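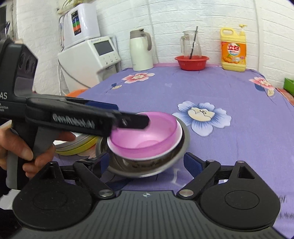 Waiting on Paper: Family Reunion Applications in Lollasham

Home | Projects | Reports | Archive | Contact

Final report, Migration and Society seminar
Oranuch Bunnag

1. The question

My project began with a simple question: how long does it take to bring a spouse to Lollasham? The residence office answered with a leaflet. The leaflet said "processing times vary," and on that point my data fully support it.

2. What I did

I read 92 anonymized case summaries lent to me by the Jabłońska advice center, then interviewed five applicants and tried to interview five caseworkers. Two caseworkers agreed. One of them spent most of the hour asking me how the new Onum booking site worked.

3. What I found

The longest wait in the set was 772 days. That applicant had sent in a marriage certificate, a translation of it, and a certified copy of the translation. The office wanted a translation of the certified copy. The difference took one letter to explain and most of a year to arrive.

Missing documents came up in more files than any other cause of delay. Rent contracts were the worst. A couple has to show a home large enough for two before the second person is allowed to live in it, so applicants pay for the extra room and keep a bicycle there.

Income rules mattered less than I expected. People who fell short mostly knew it and held off applying until November, when seasonal contracts at the Plalto warehouse are renewed and everyone looks richer on paper.

4. Limits

The files come from people who asked for help, so the smooth cases are probably missing. If there are any, I would like to meet them. I also coded every file myself, and my category "other" grew larger than I am comfortable with.

5. Next steps

I have asked the office for its own figures. My request has been received and given a reference number, and processing times vary.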